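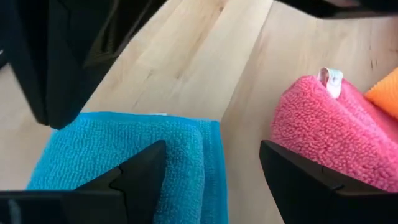
Survey of buried Zerkus station finds main tunnel still passable

A ground team working on the Udus ice cap has reached the upper level of Zerkus, a former weather and radio station that was closed and left in place after its fuel supply contract ended. The main access tunnel is narrower than shown on the original drawings but can still be walked for most of its length, according to an interim report released in November by the survey contractor, Hendriks.

The report is the first to combine radar lines taken from the surface with measurements made inside the station. Earlier estimates of the condition of the tunnels relied on radar alone, which could not separate open space from loosely packed snow in the northern part of the site.

Zerkus was built by the cut-and-cover method. Trenches were dug with rotary ploughs, roofed with curved steel sheets and covered with the snow that had been removed. Prefabricated huts were then assembled inside the trenches, with an air gap on every side to keep heat from the living quarters away from the walls. Trimming crews shaved the walls back each season. Once that work stopped, the weight of new snow began to close the trenches from above and from both sides.

Hendriks found that closure has been uneven. The main tunnel has lost height steadily along its southern half, where the roof sheets have bent but remain joined. At the northern end, two sheets have parted and a cone of snow fills the passage. The team did not go beyond it. The generator hall lies on the far side and was examined only by radar.

"The southern section is behaving as the ice flow model says it should," said Tineke Smits, who led the work inside the tunnel. "The northern section is closing faster than the model allows for, and we think the old waste heat from the generators is part of the explanation. The snow there melted and refroze while the station was in use, so its density is different."

The fuel store

The question of most interest to the authorities in Drirkville, the nearest port, is the state of the fuel store. Station records list 2000 litres of diesel left in a steel tank beside the generator hall when the last crew departed. The radar survey shows a reflection at the expected position and depth, and its outline is consistent with a tank that has not collapsed. It cannot show whether the tank is full, partly full or empty.

Snow samples were drilled at 15 points downslope of the store. Hanneke Koster, who is responsible for the chemical analysis, said that results from the shallow part of each core showed no trace of fuel above the detection limit. The deeper sections have been shipped to Drirkville frozen and will be cut and tested over the winter.

"A leak into cold snow does not travel far sideways. It goes down until it meets an ice layer," Koster said. "The lower core sections are therefore the ones that matter, and I would not draw a conclusion from the upper ones."

The interim report recommends leaving the tank undisturbed until those tests are complete. It also advises against clearing the blocked section by hand, as the remaining roof sheets at the northern end carry load that cannot be measured from below. A vertical shaft sunk from the surface is given as the preferred means of access.

Temperature loggers and a set of wall markers have been left in the southern half of the tunnel. The markers will be measured again when the team returns, giving a direct figure for the closure rate. Equipment is due to leave Drirkville by tracked vehicle as soon as the surface route is open.

Recent items
Harbour ice at Drirkville: new thickness readings
How snow tunnels are trimmed and why they close
Udus radio mast to be taken down
Old expedition logbooks scanned for weather records

Contact the news desk | Copyright and reuse | Back to top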